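The hard part is the cable

Ask anyone who builds manipulation systems which chore they would least like to demonstrate in front of a customer and the answer is seldom the one the customer expects. Stacking cups is fine. Moving tins from a shelf to a crate has been dull for years. Sorting a heap of loose wire is another matter, and it comes up constantly, in repair shops, on assembly benches and in the bottom drawer of most kitchens.

Rigid objects suit a robot because their state can be written down briefly. A mug has a position and an orientation, six numbers in all, and once the gripper has closed on the handle those numbers change in a predictable way. A length of insulated wire has no such summary. Each bend matters, as does each point where one strand passes over another, and a tug at one end may move the whole heap or nothing but the first few centimetres.
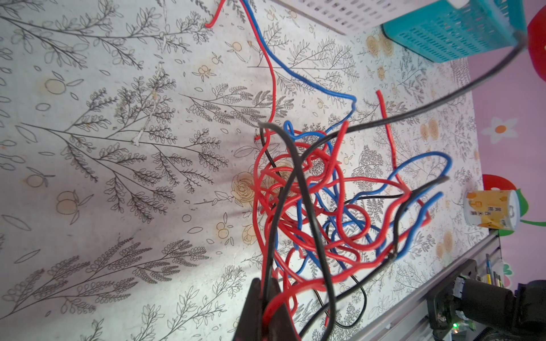
Perception is the first obstacle. Two wires of the same colour that cross three times are difficult to trace even for a person with good light and patience. From a camera close to the fingers, strands near the lens blur and hide the ones behind them. Depth sensors cope badly with anything a couple of millimetres thick. Colour helps where it differs, and a patterned work surface takes some of that help away again, as printed lines can look very much like thin dark cable.

Fornis, which supplies handling cells to small electrical workshops, ran a trial of 1277 attempts in September. The task was narrow: pull one named wire free of a bundle and lay it in a basket. With bundles of three wires the success rate was 80 per cent. With ten it fell to below half, and most failures were of the same kind. The gripper took hold of the correct strand, lifted, and brought a neighbour with it.

The second obstacle is force. A person feels a snag before seeing it and slackens off. Many two-finger grippers report little beyond how far they have closed. Skalteo's approach is to add a sensor at the wrist and limit the pull, with a short shake when the limit is reached. It works, slowly. Its system takes 126 seconds for a bundle that a trained bench worker clears in under 20.

Culside has gone the other way and avoids the knot altogether. Its cell for harness assembly takes wire straight from the reel, cuts it and clips it down, so a tangle has little chance to form. For a factory this is sensible engineering. For a household it is no use at all, as the tangle is there before the machine arrives.

Most current work relies on learned policies, trained on recordings of people steering the arm through the job. The Shojaei benchmark, now a common yardstick, sets 100 arrangements of cord, flex and string and scores partial progress. Published results improve with each round, though they drop sharply when the cable is stiffer than any in the training set, or when the table is changed.

On a shop floor with fixed lighting, known parts and someone nearby to clear a jam, a machine can already do a useful share of this work. In the home, the drawer of old chargers remains a job for fingers.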